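Share this 11 Shares | 45 Comments

Review: the Pretbridge hand-held gripper kit, and the claim that came with it

By Antigoni Makris
February 14, 2020

Pretbridge sells its kit on one number. Record 400 demonstrations by hand, the paper says, and a policy trained on them will tidy a desk as well as one trained on a real arm driven by remote control. I have read that paper three times and I'm still not sure I believe it.

The method itself is easy enough to follow. You hold the grippers, you do the job, and the printed markers give the software a position for each hand. No arm is needed until the end. The authors, Shoaib Gilani and Kyriaki Tsolakis, argue that this makes the data cheaper and more natural. Cheaper I'll grant them. I spent two weeks with the kit at the Petodine workshop, and anyone who has set up a remote-controlled arm will know how many mornings go into it.
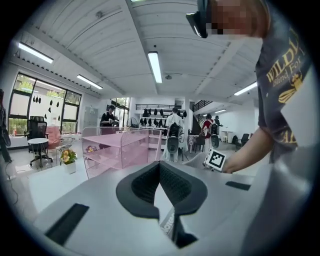
Marker cube in hand at the workshop, with the padded jaw of the gripper in front.

Natural is another matter. After an hour my wrist was sore and I had started moving like someone carrying soup. I slowed down for corners, I kept my palms turned so the markers stayed in view, and I avoided anything that meant crossing my hands. The paper has one paragraph on this and calls it "operator adaptation". I'd call it a bias in the data, and I'd want it measured.

Then there's the question of what was thrown out. The appendix lists 577 recordings, and 400 went into training. The rest were dropped for "tracking quality", with no breakdown. If the dropped ones were mostly the awkward reaches, the policy was never asked to learn the hard part of the job. 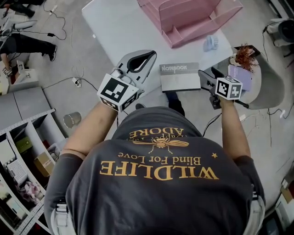
I also had trouble with the test itself. Success is scored over 45 trials, all on the same table layout, and Themis Lazaridis at Petodine pointed out that a difference of three or four trials would wipe out most of the gap the authors are proud of. There are no error bars. I wrote to ask for the raw scores and was told they would go up in May.

As for the hardware, the rubber lining grips well, and the cubes stayed put for me. The manual is poor. Calibration takes two people if you want it done properly, and the colour of the status light means different things on pages 3 and 9.

Would I buy one? For a lab with its own arm to check results against, maybe. For anyone hoping to skip the arm altogether, I'd wait for the raw scores.

Get our newsletter in your inbox. You can unsubscribe at any time.
This site uses cookies. Accept | Manage settings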